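Notes for the tea sorting set, kitchen at Cirnville. Read the box layout bit before you touch the labels file, most of the questions so far come from skipping it.

# tea-box-sorting

What goes in the tea box, which cell it goes in, and how full. Started as a list stuck inside a cupboard door, then moved here once Dirkusham wanted the same layout and kept getting it back to front.

Covers tea bags and sachets. No loose leaf, that's in the tins and the tins are a separate mess.

## What's in the folder

- `layout.csv` – one line per cell, which tea, which wrapper colour
- `sessions.csv` – one line per fill or empty, 656 lines at the moment
- `labels.csv` – tea names as we write them, plus the spellings people use instead
- `odd-ones.md` – things that don't fit anywhere

Sessions are numbered, not dated. If you need to know roughly when, the August ones have an `a` after the number. Everything else is after that.

## The box

Wooden, three by three, nine cells. TEA on the front in capitals, and that's how you know which side is the front. Always turn it so the word faces you. Row 1 is the row furthest away, row 3 is nearest. Columns go left to right. So cell 1-1 is back left, 3-3 is front right.

Start every fill with the cells empty. Look into each one before you begin, a bit of torn wrapper in the bottom is enough to make the last bag sit proud. 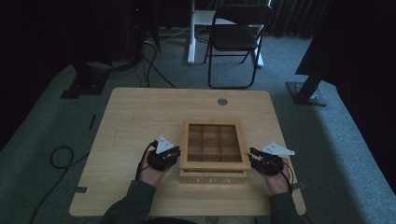 ## Filling order

1. Back row first, left to right. Then middle, then front. Doing the front first means reaching over it and knocking things about.
2. Bags upright, tag end up, wrappers facing front.
3. Stop when the cell is snug. If you have to push, take two out.
4. Square envelopes go in flat side forward. The pyramid ones don't go in at all, see below.
5. Write the line in `sessions.csv` straight away, not at the end of the morning.

Default layout:

| | col 1 | col 2 | col 3 |
|---|---|---|---|
| row 1 | camomile | peppermint | rooibos |
| row 2 | green | lemon & ginger | decaf |
| row 3 | breakfast | breakfast | earl grey |

Yes breakfast has two cells. It goes fastest. Dirkusham swap the second one for fennel, marked `D` in the layout column.

## Emptying

Same order backwards, front row first. Take the bags out in small bunches and keep each bunch together on the table to the side of the box. Don't tip it out. Session 41 was tipped and the wrappers went everywhere, so the counts for that one are a guess and are flagged `g`.

## Columns in sessions.csv

- `session` – number, with `a` if August
- `place` – Cirnville, Dirkusham or Niltport
- `job` – fill, empty or top-up
- `cell` – row-column, eg 2-3
- `tea` – must match `labels.csv`
- `n_bags` – whole number, torn ones don't count
- `note` – anything, keep it short

Blank `n_bags` means not counted. Zero means counted and there were none. Please keep those apart, it took a whole afternoon to fix last time.

## Known problems

- Niltport box has narrower cells than ours so their numbers run low. Don't compare across.
- 53 lines say "mint" and could be peppermint or spearmint. Left as they are.
- Urrutia sachets are taller than the rest and stick up over the dividers. Fine in the back row, annoying anywhere else. Wrapper changed colour at some point too, both colours are in `labels.csv`.
- Pyramid bags: no. They squash, and they take up the room of three. Put them in a bowl.
- "Earl grey" and "Earl Grey" both turn up. Lower case is right. Havent finished cleaning these.
- Top-ups before session 12 don't say what was already in the cell.

## Looking after the box

Dry cloth only, corners with a soft brush. No spray, the smell gets into the camomile. If strong mint has been sitting in a cell for weeks leave the box open overnight before you put anything else in there.

## Adding your own

Copy the last line of `sessions.csv` and change it, saves getting the commas wrong. New tea goes in `labels.csv` first, otherwise the check falls over. Keep the file under 2,000 lines, after that start `sessions-2.csv`.

Different box? Add it to `layout.csv` with its own letter and say how many cells. Don't just reuse ours and leave gaps.

## To do

- finish the earl grey clean up
- decide about the mint lines
- redo the Dirkusham layout, col 2 and col 3 are swopped in the middle row
- fruit teas??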